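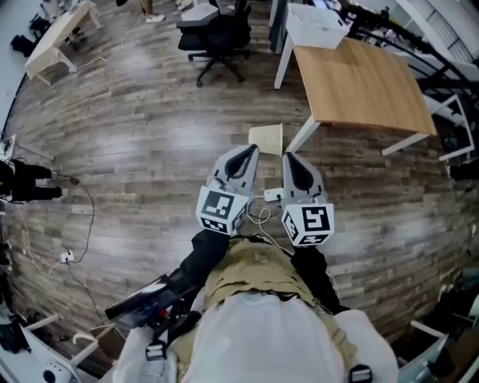
Home > Floors & Walls > Living With It

**Thread: Rug or no rug over new wood-look planks? House divided**

**potow_porch**
Okay, I need outside opinions, because my husband and I have been having the same conversation since December and we're both tired of it. We pulled up the carpet in our living room and hallway (367 square feet of beige that was here when we moved in) and put down wood-look planks, the kind with grays and browns all mixed together. I love them! I would walk around looking at the floor all day if I didn't have a job.

The problem is the sound. Every chair, every dropped spoon, the dog's toenails at 5 a.m. I want a big wool rug under the couch and a runner in the hall. He says we didn't spend two weekends on our knees to cover it all back up, and that a rug on a multi-tone floor will look too busy. The rug I want is 600 dollars, so I'd like to be sure before I win this argument.

What did you all do? And if you have a rug on a floor with a lot of color variation, did you go plain or patterned?

**sixten_s**
Team rug, and it isn't close. We lived with bare planks for a whole winter and it was like living in a school gym. You could hear somebody put a mug down from upstairs. One 8x10 in the living room and the echo went way down.

Go plain, or close to it. Our floor has a lot going on too, and the first rug we tried was a Persian-style print from my mother-in-law. I felt like I was looking at one of those hidden picture posters. We've got a solid oatmeal one now and your eye can finally rest.

**Hulya O**
I'm going to disagree with sixten a little (hi sixten). Plain rugs show EVERYTHING. I had a solid cream one for four months with two kids and a cat, and I was out there with a spray bottle every night after dinner. I switched to an old-looking faded pattern in rust and navy and I don't even remember the last time I noticed a stain. They must be in there somewhere.

If your planks are gray and brown, pull one of the browns into the rug and it'll look like you planned it. Bring a leftover plank to the store with you. I carried mine around for a month in a tote bag and got some looks, but it worked.

**arvid_aberg**
Before you spend 600 dollars, try felt pads and curtains. I mean it. Half the noise in our place was bare windows. We hung heavy curtains and put felt on every chair leg, and that was under 200 for the whole downstairs. The thick felt, not the thin stickers that slide off and collect hair.

Also I'm with your husband on this one. It's a nice floor, let people see it.

**potow_porch**
He has now read Arvid's post out loud to me. Twice. Thank you for that.

We do have curtains, but they're those see-through ones, so maybe you have a point. Hülya, I have most of a box of planks in the garage, so the tote bag thing is happening.

**Hulya O**
Do it! Take it to the window of the store too. The lights in those places make every gray look blue.

**ck_huang**
Nobody has brought up the pad yet and it matters more than the rug, in my opinion. We had a rubber-backed mat by the back door on our vinyl floor, and when I picked it up to clean there was a yellow rectangle that never came out. The instructions for the floor said no rubber backing, right there on the sheet, and I had thrown the sheet away. Find yours and see what it says. We use plain felt pads now, trimmed an inch smaller than the rug all the way around.

And vacuum under it once in a while. Grit gets through and sits there, and then everybody walks on it.

**sixten_s**
Felt alone slides, though. My dad went down in our hallway on a runner with a felt pad. He was fine, but he was mad at me for a week. For a hall I'd want something that grips, as long as the floor people say it's okay.

**ck_huang**
Fair, ours is pinned under a couch so it can't go anywhere. A hall is different. I'd skip the runner before I'd put rubber down, but that's me.

**arvid_aberg**
Skipping the runner gets my vote too, shocking I know.

**Holger L.**
We bought a Drisetti rug (wool, low pile, mostly plain with a border) and it shed like a sheep for the first couple of months. I filled the vacuum every time. It's good now, but if you have a robot-like devotion to a clean house it will test you, so plan for it. My wife wanted the Ondilari one, which was flatter and honestly would have been easier with the dog.

On size, go bigger than you think. Tape it out on the floor with painter's tape and leave it a few days. We were set on a 5x8, and once we saw the tape it looked like a bath mat in the middle of the room.

**potow_porch**
Update! We taped out an 8x10 and he admitted it "isn't that much floor." I'm counting it. He still gets to keep the hall bare, and I bought the dog some kind of paw balm that's supposed to help with skidding, which she licks off in under a minute.

We're going with Hülya's faded pattern idea. Sorry, sixten. We carried the plank into three stores, and the plain ones all looked like we were hiding something under them. The one we picked has a warm brown in it that matches the darkest planks pretty well. And I've ordered lined curtains, so Arvid can have half a win.

**arvid_aberg**
I'll take it.

**sixten_s**
No hard feelings, but come back in a year and tell us if the pattern still isn't bugging you.

Print this thread | E-mail to a friend

Filed under: rugs, plank floors, noise, living rooms

**Reader comments (3)**

**marnie_k:** Painter's tape trick saved us from a very expensive mistake. We also taped out the coffee table while we were at it.

**dell in the valley:** Has anyone used cork under the planks for the noise? We haven't put ours down yet and the guy at the store wants to sell us the thickest one he has.

**ck_huang:** @dell check the maximum thickness on the plank instructions first. Too squishy and the joints can start to separate. Ours allowed a thin one and that's what we used.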